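Unit 6 notes, Can they do chores yet?
(rough, will clean up before the exam review. Tarmo Stankevičius covers the lab half)

Short version: some chores, some of the time, slowly. Long version below.

Start with what a chore is. Dishwasher = chore machine, sure, but you load it. The hard part was always the loading. Same on the shop floor, a conveyor has no opinion about what's on it until something lands crooked. So for this unit "doing the chore" means picking up, turning, folding, putting down, with no person fixing things in between.

Three levels, know these:
1. rigid things, known place (solved, boring, runs all night)
2. rigid things, any place (mostly ok, depends on lighting and clutter)
3. soft things, any place (this is where we are stuck)

Laundry, bags, cable, paper are all level 3.
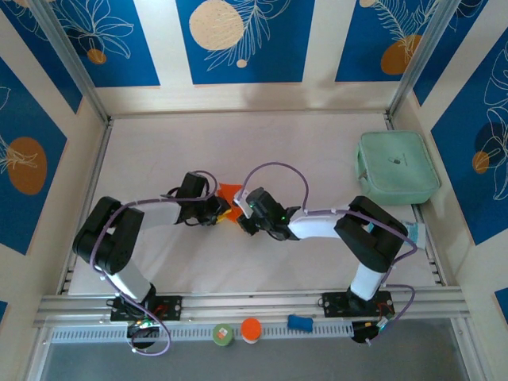

Pakent numbers from the reading, since people asked. Towel folding, 111 tries, 14 dropped on the first lift. Drops were not the main problem tho. Main problem was towels that got folded, counted as done, and were crooked. Decide what "done" means BEFORE you count. Szabolcs Rácz makes this point in the Furkamby paper, section 2, read it.

Two arms vs one. One arm can push, drag, pick and place. Folding in the air wants two, one holds and the other moves. Costs you twice the joints and a new way to fail (arms bump, or both pull and it tears). Also timing, teh arms have to agree on who lets go first.

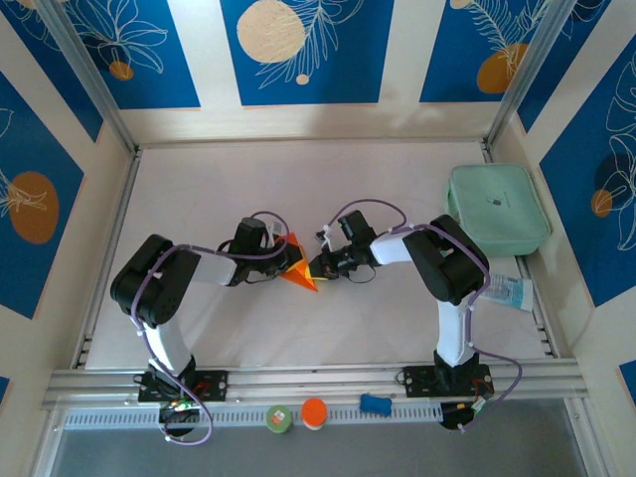

Paper is a good test for level 3 and a cheap one. It remembers every mistake, a bad crease stays in. A towel forgives you, shake it and start over. Look at how the work is split between the arms, the left gripper has the orange piece and the right one comes in with its fingers open. Now think about what the right arm needs to know: where the edge is, which way the point faces, how hard to close. Fixed view from the side gives you some of that, not all. Hence wrist cameras, next week.

Shop floor version of the same thing: Nwosu bag line. Flat bags, one arm opens, one arm fills. Ran fine until November when the bag supplier changed and the new bags stuck together. 19 stops in one shift. A person does this by licking a thumb. No thumb on the Nwosu line.

Conon kitchen demo (we watch it in class), pay attention to what's off to the side of the counter and who put it there.

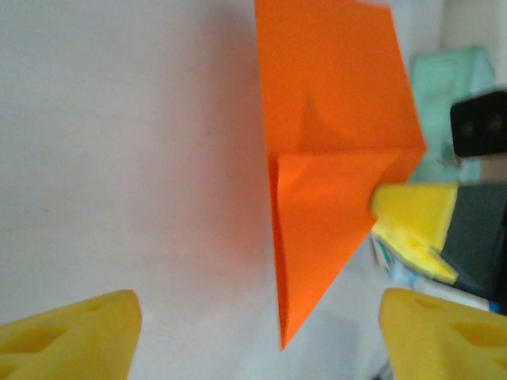
Would a machine that folds paper well also fold shirts well?
Not automatically. The two-handed moves carry over, hold here and crease there, but cloth sags and paper doesn't, so the force and the timing have to be learned again.

For lab: pick one chore at home, write every step, mark the ones where your two hands do different jobs. One page max. Bring it printed, Tarmo's printer is still broken.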